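Olloner Shelf Unit – User Guide
Section 4: Loading the shelves 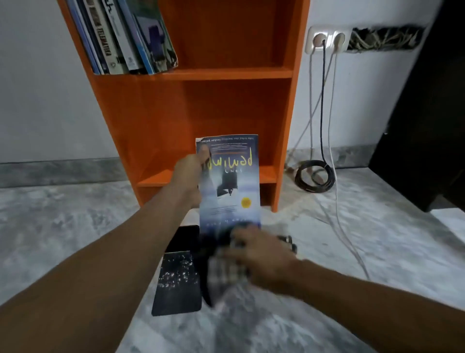

4.1 Before loading
1. Check that the back of the unit is against the wall and that the side panels stand upright.
2. Route power cords to one side of the unit. Do not run them behind the back panel.
3. Pick up phones, tablets and other small items from the floor in front of the unit.

4.2 Placing books
1. Load the lowest compartment first, then work upward.
2. Turn each book right side up, with the spine facing out.
3. Place large hardcovers at the ends of a row and paperbacks between them.
4. Close up any gaps. A row left leaning will bend covers over time – add a bookend if the shelf is only part full.

Note: Maximum load is 29 lb per shelf, evenly spread.

CAUTION: Do not fill the top shelf while the middle compartment is empty. The unit may tip if pulled from above.

4.3 Care
Wipe painted surfaces with a soft, dry cloth. Do not use solvents. Check the wall fixing (part 97) each time the unit is moved – see Section 3.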